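Rasthorpe Opens Its Home Demonstration Program to More Households

MESTODIA, December — Rasthorpe, the company behind the Prosov hand-held gripper, is delighted to say that its home demonstration program will grow to 300 households this winter, and that families who have been waiting patiently on the sign-up list should start hearing from us by Friday.

For those who are new to our work, the idea is a simple one, and we never get tired of explaining it. A person picks up the Prosov gripper, squeezes it open and closed, and goes about an ordinary chore with it, while a small camera on the tool records what the fingers are doing. Those recordings are then used to teach a robot arm the same chore. There is no programming to learn and no robot to make room for at home.

The chores themselves are chosen by the people doing them, and tidying has been the clear favorite from the beginning. Small things get picked out of a basket, moved to a shelf, put back again and shuffled around, and each household does it in its own way and with its own belongings.
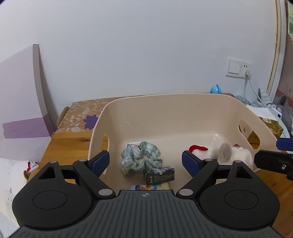 "We used to do all of this in a lab, with the same 20 blocks on the same white table, and the robots got very good at blocks," said Telmo Cordero, who leads the program. "A real home has soft toys and hair ties and little boxes all lying on top of each other, and people reach in among them without a second thought. I could watch those recordings all afternoon — and some weeks I pretty much do."

Each new household will receive a gripper, a charging cable, a printed guide and a phone number that is answered by a member of our own team. We ask for 1000 short demonstrations over seven weeks, done whenever it suits the family, and anyone can look through their recordings and remove any of them before sending them in.

Our longtime partner Nyamweya will again look after training the robot arms, and the two teams plan to hold an open afternoon at the Mestodia workshop, where participants can come and see an arm try out the chores they have shown it. Coffee and cake will be served, and children are very welcome.

Households wishing to join can sign up through the Rasthorpe website or by stopping in at the workshop front desk.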